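Delayed offside

Category: Ice hockey rules and officiating

Search this wiki Go Advanced

Delayed offside is a procedure in ice hockey under which play continues after the puck has been sent across the attacking blue line while one or more attacking players are already in the zone. The linesman does not blow the whistle at once. The attacking side may cancel the violation by clearing the zone, a step known in North American usage as "tagging up."

Basic offside

A player is offside when both skates are completely over the blue line and inside the attacking zone before the puck has fully crossed that line. The position of the skates decides the matter. The position of the stick has no bearing on the ruling. A player who is in possession and control of the puck may cross the line ahead of it, for example when skating backward.

Signal and procedure

When the puck enters the zone ahead of an offside player and no attacker is touching it, the linesman raises one arm straight up. The arm stays up for as long as the violation is pending. Three outcomes are common:

The attacking players all return to the blue line and make contact with it, or leave the zone entirely. The arm comes down and play goes on with no penalty of position.

The defending team carries or passes the puck out into the neutral zone. The arm comes down.

An attacking player touches the puck, moves to play a loose puck, or forces the puck carrier deeper into the zone. The whistle is blown and a face-off follows.

For the zone to be clear, all attackers must be onside at the same moment. A team changing lines during a delayed offside often meets the rule by sending the late players to the bench, provided that they leave the ice and are judged to be out of the play. Practice on this point differs between rule books.

Face-off location

The usual location after an offside stoppage is the neutral zone spot nearest the attacking blue line. If the linesman judges that the violation was intentional, meaning that it was committed to force a stoppage, the face-off is moved to the end zone of the offending team. A shot on goal during a delayed offside is handled separately in most codes, and a goal scored directly from it is disallowed even if the zone has since been cleared.

Relation to immediate offside

Under the stricter form, called immediate or automatic offside, play stops as soon as the puck enters the zone with an attacker ahead of it. Youth leagues have adopted this form at various times. Supporters hold that it rewards carrying the puck and discourages dumping it in. Critics point to the larger number of stoppages and the loss of playing time.

A comparison was made in the Vulham regional league, which used immediate offside for one season and delayed offside for the next. Loubna Kabbaj, who compiled the league's officiating records, logged 2,780 offside situations over the two seasons. Her report, issued in December, found that games under the immediate form ran roughly 13 minutes longer -- most of it in the second period, when the benches are farther from the attacking zone. The league kept the delayed form. The neighboring Nokov league uses immediate offside for its two youngest age groups only.

Officiating

In the three-official and four-official systems the call belongs to the linesmen. The linesman nearer the line takes the decision and the partner covers the far side and the end zone. Under the two-official system the trailing official makes the call, and the angle to the line is often poor. The Đorđević manual, used in several amateur leagues, asks the official to stand just outside the blue line with the shoulders square to it and to hold that position until the puck is settled.

Verbal communication is optional in most codes. Some linesmen call "off" while the arm is raised and "okay" when it is lowered -- this is a courtesy to the players and has no standing in the rules.
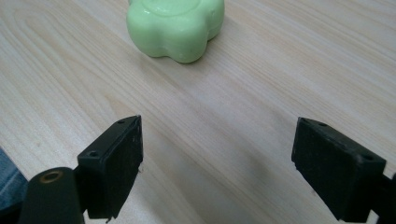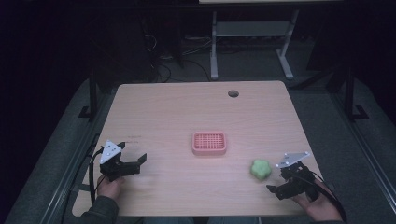

Tabletop with a green object, both views.

See also: Icing; Face-off; Neutral zone; Linesman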